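Cricket ball wear bench, notebook, page carried over

Continuing from the old page, where I ran out of room in the middle of complaining about varnish.

Where things stand. The club wants to know which ball to buy for the season, and has asked us because we own a bench and are thought to be impartial. We have two candidates. The Rutard is the one everybody already uses and already grumbles about. The Brunditz is cheaper, comes in a nicer box, and has a seam you could open letters with. The question put to us was "which one swings for longer," and I spent most of a week turning that into something a bench can answer. What I can measure is how fast each side loses its shine, how much the seam flattens, and how much the ball goes out of round. Whether any of that gets a batsman out is a matter for people with opinions, of whom the club has plenty.

Procedure, in case somebody else has to pick this up. Each ball gets 200 drops onto the hard plate, always landing on the same half, then a turn in the abrasion drum, then gloss readings on both halves and seam height at the marked points. Polishing is done on the other half only, by hand, with a piece of old trouser. I wanted a standard cloth. I was told that a standard cloth would not represent the game, and a pair of whites was produced with the knees already gone. So trouser it is. Please cut from the left leg first and keep the pieces dry.

No saliva. It's banned in the real thing and it was never very popular on the bench. Sweat is legal, but I'm not putting out a call for donors, so we use salted water from the dropper bottle. The label on the bottle says SWEAT. Leave the label on. Somebody already took it for eye drops once and I would like the record to stay at once.
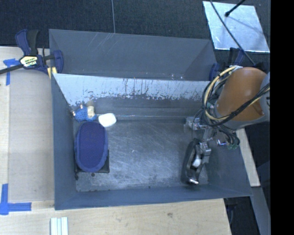
Back room, Saturday, March 9, 2024

Came in to finish the Rutard set with the building quiet. The heating was off, so I let the balls sit by the radiator in the office until they stopped feeling like fruit from the fridge, then started.

First three balls went through without trouble. The shine on the rough side drops quickly at the start, then hardly moves, which is more or less what every bowler says and what I had privately hoped to disprove. Seam height goes down steadily. The fourth ball is odd. It lost its shape early, and by the end of the drops it had a flat spot you could stand it on. I checked the plate for grit and the drop tube for a lean, found neither, and put the ball in the drawer marked ODD. It has company in there.

The Brunditz balls behave differently. That proud seam comes down fast in the first 40 drops and then sits at almost exactly the height of the Rutard, as if it had been embarrassed into it. Gloss holds up much better, on both halves. That sounds like good news until you remember that the whole point is for one half to look terrible. A ball that stays shiny all over is a very handsome ball and I doubt it does much in the air. I have written "lacquer?" in the margin of the data sheet and underlined it, for what that's worth.

Tried taking the lacquer off one with the Plasix pads, fine grade, to see what the leather is like underneath. Leather is fine. My thumbnail is less so. The pad takes the color off as well if you lean on it, so that ball is now a sort of salmon and can't go back in the set. It would be legal in no form of cricket I'm aware of. ODD drawer.

The Woo gauge is drifting again. I zeroed it at the start, and by lunch it was claiming that the reference tile had become shinier by itself. Re-zeroed, repeated the last two balls, and the numbers came back close to where they should be. From now on read the tile before and after every ball and write both figures down, even when you're bored. Especially the second one. There is a run of entries from last time where the tile reading is a row of ditto marks, and I know whose handwriting that is because it's mine.

On the question of how long to go on. The club's suggestion was 1,000 drops per ball, on the grounds that it's a round number and sounds thorough. I don't think any ball in our league has ever been hit on the same half that often, and certainly not with our middle order. By 200 the curves have gone flat and everything after that is just noise in the office next door. I'll do one ball of each make to the full count, so that it's been done and we can say so, and leave the rest where they are.

Things that need doing:

New rubber for the drum door. The present one sheds, and I found bits of it in the seam of ball three.
Order more marking pens, silver. Gold doesn't show up on anything once it's scuffed.
Ask the club for used match balls, with the number of overs written on them. I asked before and received 100 balls in a kit bag with nothing written on any of them, one of which was a hockey ball.
Work out whether the tube can be tilted so that the ball lands on its seam for part of the run. A real pitch doesn't politely avoid the stitching.
Find the other leg of the trousers.

Tentative answer, to be kept in this book and away from the clubhouse until the Brunditz set is done: buy the Rutard again and carry on grumbling. The cheaper ball is tougher than I expected and might be the right one for the juniors, who mostly want something that's still round after tea. If the bowlers hear the word "tougher" first they'll never listen to the rest, so the report will have to put it on page two.

Stopped when the drum started squeaking. Oiled it, wiped it, oiled my sleeve. Balls five and six are numbered and in the tray, drops not started. The gauge is switched off at the wall this time.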